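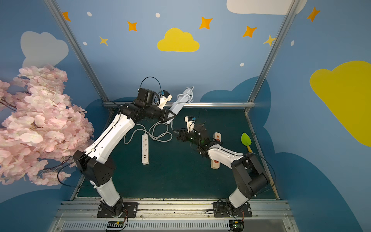 4. Do suppliers gain from early-payment programs?

4.1 The claim and where it comes from

Supplier finance programs are usually sold with one argument. A large buyer has good credit and its suppliers do not. If a finance company pays the suppliers early, at a rate that reflects the buyer's credit, the suppliers get cheap cash and the buyer gives up nothing. The argument is simple enough that many papers repeat it in the first paragraph and move on to something else. We think it deserves a closer look before anything is built on top of it.

Much of what has been written on the industrial buyers in our sample goes back to a single working paper by Sjöberg and Seppälä, who studied the suppliers of Evelmont and found that those in the program paid less for short-term money than those outside it. We do not dispute the gap. We have rebuilt it from the same records and get nearly the same number. What we dispute is the reading of it, which has been carried from one report to the next with less and less caution each time. In the original paper Raili Sjöberg and Pirjo Seppälä wrote that their result "may partly reflect who was asked to join." By the time the finding reached the sales material put out by Grelport, the company that runs the Evelmont program, the "may" and the "partly" had gone, and so had the rest of the sentence.

4.2 Who gets in

Entry to the program is by invitation. Evelmont's purchasing staff drew up the first list in March of the launch year, and the list was not random. Suppliers had to have delivered on time, had to be past their first contract renewal, and had to have no open quality dispute. Each of those rules makes sense for a buyer who does not want trouble. Each of them also picks out firms that a bank would have been glad to lend to anyway.

Our data cover 400 suppliers, of which the greater part were never invited. When we compare invited with uninvited firms in the year before the program began, the invited ones were already borrowing at lower rates. They were older, they held more cash, and they sold to more customers. A good share of the gap that was later credited to the program was therefore there before it started. Figure 3 in the previous section plots the two groups over time, and the lines are apart from the first point onward.

A common reply is that one can control for age, size and cash. We have done so, and the gap shrinks but does not close. This should not be taken as comfort. The controls are the things we can measure. The purchasing staff knew other things, such as which owners answered the phone and which plants were being quietly run down ahead of a sale, and they used what they knew. A regression cannot take out a variable that was never written down.

4.3 The missing half of the trade

The second problem is larger in our view and has had less attention. The cost of finance is half of what a supplier gives and gets. The other half is how long it waits to be paid if it does nothing.

At Evelmont, payment terms were stretched for all suppliers shortly after the program opened, and suppliers who took early payment were in many cases being paid at much the same point as before, only now with a discount taken off. A firm in that position has swapped a free wait for a paid one. Its interest rate is low and its position is worse. If we look only at the rate, we will score this as a gain.

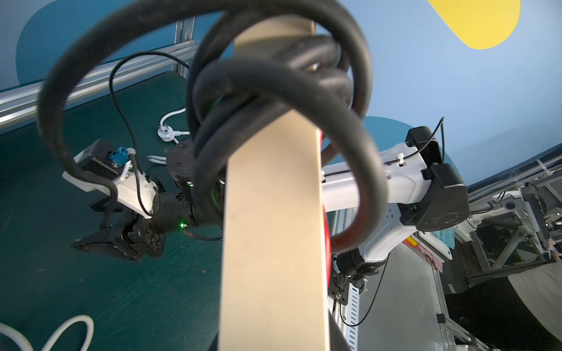
The buyer's account of the change is that the longer terms had been planned for some time and were a matter of bringing the company into line with the rest of its industry. That may be so. We asked for the planning papers and were told they were no longer kept. The one dated item we have is a letter to suppliers of 9th June, which announces the new terms on its first page and describes the early-payment program on its second. Readers can decide for themselves how separate the two decisions were. For our purposes it matters only that a supplier met both together, so any estimate that counts one and leaves out the other will be wrong in a known direction.

To get at this, we build a measure that we call the net cost of waiting. It adds the discount paid on early invoices to the cost of carrying unpaid ones, with the second part priced at the rate each supplier faces on its own bank line. The measure is crude. It treats all invoices as if they would be paid in full, and it assumes that a supplier's bank line is open when it needs it. Both assumptions flatter the uninvited firms a little, and we return to this in Section 5.

On this measure the advantage of the invited firms falls to roughly a third of what the rate gap alone would suggest, and in the weaker half of the sample it cannot be told apart from zero. Suppliers with low sales outside Evelmont do worst. They had no room to refuse the longer terms and nobody else to sell to while they waited.

4.4 Other buyers

One buyer is one buyer, and we would be making the same mistake as the sales material if we built a general rule on Evelmont. We were able to get partial records for two more.

Hayes opened a program without touching its payment terms. Its invited suppliers do seem better off, by our measure as well as by the usual one, though the group is small and the period was a calm one for credit. It is also the case that few of them used the program much. Take-up was low in every quarter we can see. A benefit that firms are free to collect and mostly leave alone is probably not a large benefit, or it comes with some burden that our records do not show. Two finance managers we spoke to mentioned the time it took to load invoices onto the platform, and one said her bank had asked whether the program debt ranked ahead of its own.

Skoton is closer to Evelmont. Terms were stretched, the program followed, and the company's annual report describes the result as support for its supply base. The records are too thin to run the full measure. What can be checked is invoice size, and it shows something we did not expect. The program only accepted invoices over 1,000 in local currency, so small suppliers, who bill often and in small amounts, bore the longer terms and had no way to use the remedy. Some began to bundle their bills, which delayed them further. The report does not mention them.

We also note that all of the outside evidence in favor of these programs that we could find uses data supplied by a program operator. We count 10 such studies. This does not make them wrong, and several are careful pieces of work. It does mean that the suppliers who left, or who were never asked, are seldom in the data at all. Our own sample is better on this point only because Evelmont's purchasing ledger, which lists everyone, happened to be part of the records we were given.
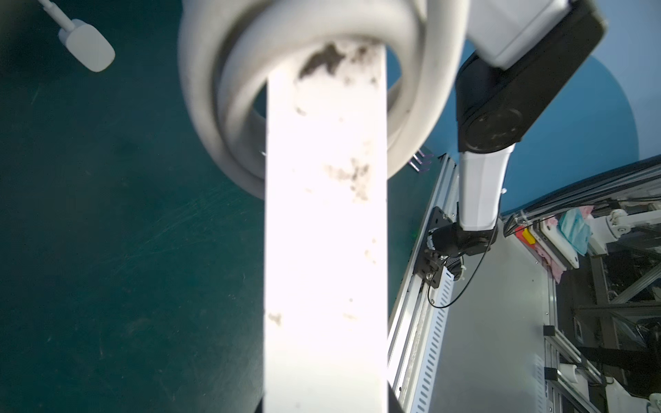
Would suppliers have been better off if the programs had never opened? At Evelmont most of them probably would have been, provided that the payment terms had also stayed where they were; at Hayes the program seems to have done a little good and no harm we can find.

The condition in that answer is doing a lot of work, and we have no clean way to remove it. If the longer terms were coming in any case, then the right comparison is between long terms with early payment and long terms without it, and on that comparison the program helps nearly everyone who was let in. Defenders of the programs tend to assume this version. They do not often say so, and we have not seen any of them offer evidence for it. Our own attempt, which uses the timing of term changes at buyers with no program, gives estimates that move with small changes in the window. We report them in the appendix and put no weight on them.

What the data will support is narrower. The low rate paid by invited suppliers should not be used as a measure of what the program did for them, at least where entry was by invitation and terms moved at the same time. Both conditions held in two of our three cases. Section 5 turns to the assumption about open bank lines, where the Evelmont records let us see which suppliers were refused credit and when.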